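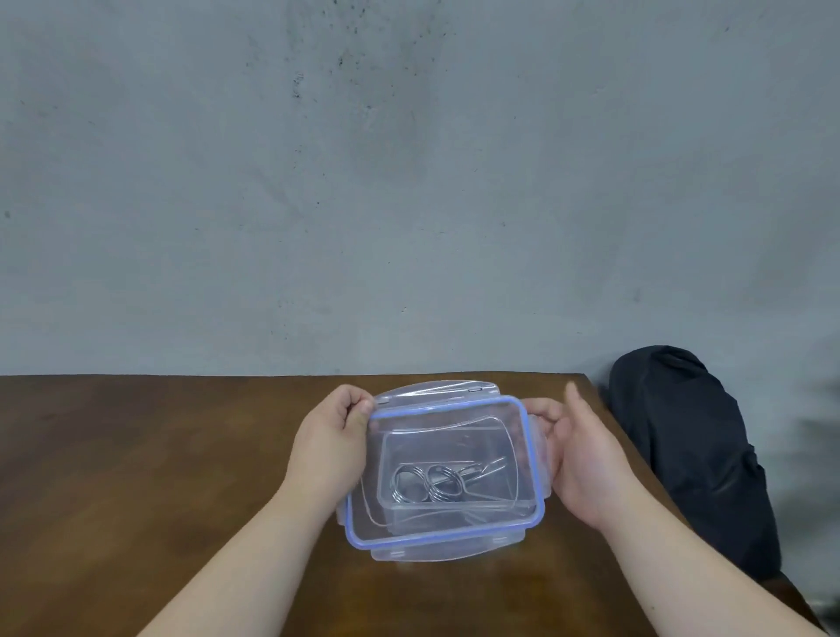 Lids first

There is a drawer in my kitchen that doesn't close between October and March. No idea why those months. Leftovers season, picnic season, everyone sending everyone home with half a pavlova. By the time the heat drops off I own 43 containers and can find a lid for maybe a third of them.

So, the great sort. Did mine last weekend on the table by the concrete wall, started at 8 with a cup of tea, finished well past lunch. Wouldn't call it fun. Would call it overdue.

Everything out. Every single one, including the ones in the garage holding screws, and the one in the car. Lids in one pile, bottoms in another. Then you pick up a bottom and go through the lids until something clicks. Hold it by the rim and press the corners, all four, because a lid that catches on three will tip soup through your work bag. Ask me how I know. Lentil, mostly.

The rectangles are the trouble. Rounds either fit or they don't. Rectangles with rounded corners all look like cousins, and every maker has a slightly different idea of what a rounded corner is. I had a pile of clear ones from Daza, bought over a few years, and the older lids sit a whisker proud on the newer tubs. Same name on the bottom. Same colour. Won't seal. The Prarnis ones are better about this, ugly as sin but the lids swap around between sizes, and I've had a couple since my first share house in Gomgate.

Clear or coloured? Clear. I've gone back and forth. Coloured hides the bolognese stain but it also hides the bolognese, and then it's three weeks later and you're holding your breath over the sink. Clear plastic goes cloudy in the dishwasher, top rack or not. I wash mine by hand now, when I remember, which is to say not often.

The stain thing. Readers write in about the stain thing constantly. Bicarb paste, leave it overnight, then out in the full sun for an arvo. Works on tomato. Does nothing for turmeric, I've given up on turmeric. Curry gets its own tub and that tub is yellow forever.

Smell is a diffrent problem. Scrunched newspaper inside, lid on, two days. Usually it's the lid anyway, down in the seal, so get the seal out with a butter knife if it comes out and give it a proper scrub.

What stayed: 15, all with lids. Two big flat ones for the freezer. A run of mid-size rectangles that stack. Little ones for dips and half an onion. What went: anything cracked, anything warped, anything that needed a rubber band. The orphan bottoms I kept four of, for seedlings and the button collection, and that's a slippery slope I know.

Don't buy a set to replace them straight off. Rerano do a very handsome one, bamboo lids, close to $200 once you've added the insert for the drawer, and I stood in the shop holding it for a good ten minutes. Put it back. Live with what's left for a month and see what you keep reaching for – for me it was the mid-size, every time, and I bought two more of those at the supermarket.

Storage after. Lids upright in a baking dish, like records. Bottoms nested beside them, biggest underneath. Some people store them with the lids on and good on them, they must have a bigger kitchen then I do.

Drawer closes. There's a lasagne dish of my sister-in-law's in there too, and it's going back to her on the next visit.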